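Tuesday, April 24, 2018
Notebook, finishing bench – oil and wax samples

Picked up the drying test again after leaving it since the middle of March. The maple offcuts from the Nondolard order are all sanded to 220 and wiped down. Batch number on the new can of Callora oil is 3818, so it doesn't match the one we used on the first set. Keep the two sets apart on the shelf.

Mixed 500 ml of oil and thinner in the glass jar, same ratio as before. First coat went on by rag at 9:15, left to soak for 30 minutes, then wiped back. The end grain drank most of it and needed a second pass. Piece 3 has a dull streak near one corner that I missed when sanding. Left it in the set but marked it on the back.

The Zistora wax is stiffer than I remember. It smears if the pad is overloaded, so use a small amount and work across the grain first. Buffed one piece too early and got cloudy patches. Scraped it off and will redo it tomorrow.

Water spots: one drop on each of the old March samples, covered with a watch glass. Oil only shows a faint ring. Oil plus wax shows nothing I can see under the bench lamp. Shellac went white, as expected.

Shop was cold first thing and the heater near the door took up to an hour to make a difference. Write the room temperature on the sheet from now on. We didn't do it in March and now the drying times can't be compared properly.

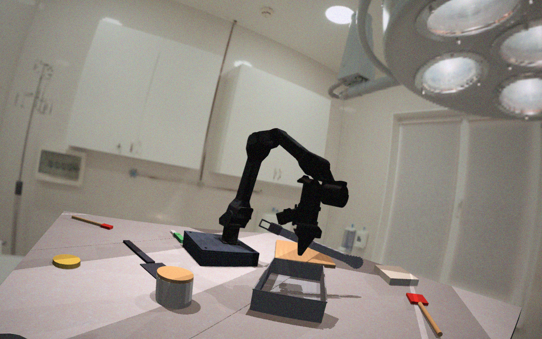

Render: arm over the table, gripper tip just above the light orange wooden board.

To do:
Second coat after lunch tomorrow, same rag type.
Order more 320 paper from Nambiar – only a few sheets left in the drawer.
Hang used rags flat on the outside line, not in the bin.
Ask whether Nondolard wants satin or matte. Their note says both.
New labels for the jars, the pencil ones have rubbed off.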